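Workshop tips from the Humard open day

I went to the open day at Humard for the free coffee and came home with cable advice. The robot arm on show was held together, in places, much the way my garage is.

Leave a generous loop wherever a cord has to bend. Their cable went over the gripper in a great wide arc, and I have since rerouted the lead on my bench lamp, which used to pull tight every time I tilted it.

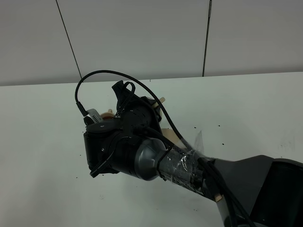 Put a cable tie just behind the joint, never on it. Snip the tail flush or you'll find it later with your knuckles.

Clear tape is fine as a cover, but press the ends down and check them once a month. A loose flap collects sawdust like it's being paid.

Work over a white top if you can. Crumbs, filings and dropped screws show up at once – so does everything else you've been ignoring. Mine is an old shelf on 5 brackets. It should have 6.

The coffee, by the way, ran out before I got there.

Posted 27 May 2022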